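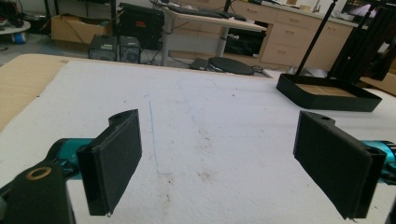

Room and worktop, progress to end of April
To: Maricel Ignacio, Tastmont small grants
From: Yatziri Huerta, Diswood workroom

Quick one as promised, sorry its late in the month. Headlines first, money at the bottom.

Worktop. White board is down on the table and in daily use. Stained in places and scuffed already, small brown spots that don't come off with a damp cloth. Berenice has tried washing up liquid, no joy. Pen line across it still there too. None of this stops work but it looks tired. Would like to turn it over before buying new.

Tray and stand. Black-edged tray with the pale wood-look bottom now stays at the back of the board, stand with it. Agreed with Nipon that they don't get moved between sessions. Saves a lot of faffing at the start.

Rest of the room. Desk stays where it is, keyboard on top, computer tower underneath. Floor by the desk still needs a sort out, things get put down there and stay. Cabinets along the wall: drawers not labelled yet, Xóchitl has the labels, waiting on a pen that writes on them.
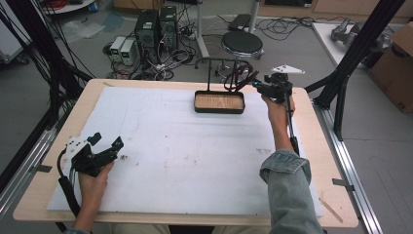
Does the board need to be fixed to the table?
We'd rather leave it unfixed for now. Tape would mark the wood and we have to hand the table back as we got it. If it starts sliding we will look at non-slip matting.

Straps. The dark red and black ones need a home of their own. They tangle. Hooks on the wall prefered, Nipon to ask Cárdenas if we can drill.

Spend. 200 agreed for the room, most of it gone on the board and labels. Recepits with Berenice, scans to follow. Asking to carry over what's left for the hooks and a spare board.

Late or not done:
labels on drawers
floor by the desk
hooks (see above)
written tidy-up list for the wall, draft only

Next 6 weeks. Labels on, floor cleared, board turned over. Two people down for the clear-out so far, me and Xóchitl, could do with one more pair of hands if Tastmont can spare anyone for a morning. Can you let me know on the carry over before we order anything.

Yatziri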